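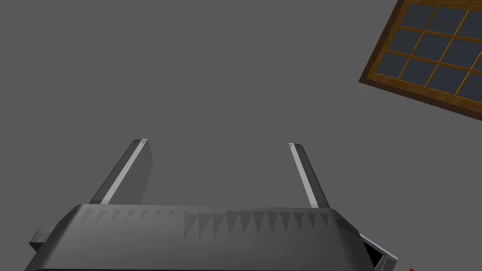 Pladeck robot can move your bowl. The rest of the kitchen will have to wait

A new round of chore tests landed this month, and I went through all of it so you can get on with your dishes 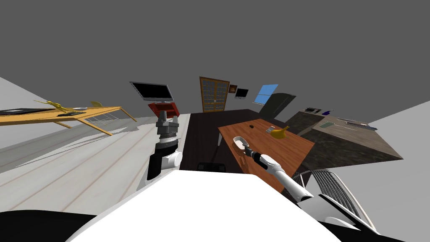 Florin Toma

I have a sink full of plates at home, so I read every household robot announcement with more hope than I probably should. The newest one comes from Tusudside, the company behind the two-armed Pladeck, and it's a long table of results from a simulated home. No real crockery was harmed! The software gets a set of arms, a room full of furniture and ordinary stuff, and a chore to do. Then somebody checks whether the stuff ended up where it was supposed to.

Tusudside ran 371 attempts for the July results and counts 306 of them as done. I'll admit that number made me sit up. Then I read the chore list, and I sat back down a little.

Most of the attempts are what I'd call moving one thing. Pick up a bowl and put it on the other table. Take a piece of fruit and put it by the keyboard. Those go very well, and a year ago they didn't (I wrote up last summer's test, and the arms spent a lot of it nudging a cup in circles). Only 53 of the attempts were what the company calls full chores, meaning you clear a whole table, sort what was on it and put it all away. Tusudside doesn't break out a score for those. I asked for one and was told it's coming with the next release, maybe in the fall.

What I did get was a half-hour video call with a couple of the engineers, and they were pretty frank about where things go wrong. Small items are a pain. So is anything see-through, and so is anything that sits close to something else, where the fingers have to get in without knocking the neighbor over. The arms also lose track of things they've already dealt with. In one run they told me about, Pladeck put a cup away, forgot about it, and spent the rest of its time looking for a cup. I've done that with my glasses, so I'm not going to be smug.

The bigger headache is having two arms at all. You or I hold the basket with one hand and toss things in with the other and never think about it. Pladeck mostly takes turns: one arm works and the other one waits. The engineers want both going at once by next spring, and they say the practice for that is well under way, with about 4,000 runs finished so far and plenty
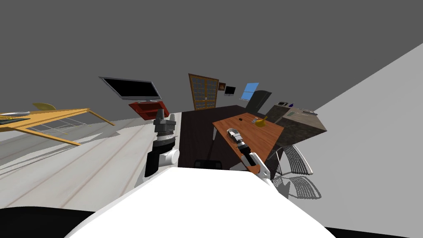 more queued up for the overnight machines. When I asked what a practice run looks like, the answer was basically the same room over and over with the objects shuffled around. Sometimes the furniture moves too. It sounds dull, and I gather it is, but that shuffling is where last year's version fell apart. It had gotten good at one arrangement and was hopeless the second you moved a chair.

Then there's the shop-floor side, where I think the money will show up first. Dalmont, which sells housewares, wants to try Pladeck on returns after closing time: things that customers picked up in one aisle and dropped in another. It's close to tidying a living room, except the shelves have labels and there's no cat. Dalmont hasn't set a date, and it hasn't signed up for anything past a first trial in the back room of one store. Until then all of this stays in simulation, where a dropped glass costs you a restart and you don't need a broom.

So can it do chores yet? My own answer is that it can do pieces of them, and that I'd be happy to own something that only does pieces. If it got the bowls off the table while I was on the phone with my mother, I'd call that a good evening. But I wouldn't pay for a robot on the strength of a score that's mostly single moves, and I'd like to see the full-chore number before anyone starts taking deposits.
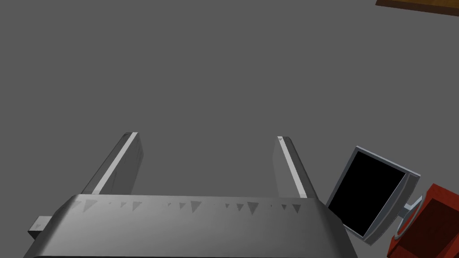

Ciobanu told me I had the whole thing backward, and that single moves are exactly what people should be looking at, seeing as a cleared table is only a lot of single moves in a row. Get each one right nearly every time and the chore takes care of itself, was the argument.

I see the logic, but I also did some quick figuring on the back of an envelope, and a machine that misses a little on each move misses quite a lot by the end of a messy table. Ciobanu granted me that and said to call back after the fall release.

I will. Tusudside says the next set of results will list every full chore on its own line, with the time it took, and that the laundry ones are being added. Folding isn't included yet, only getting the clothes from the floor into the basket.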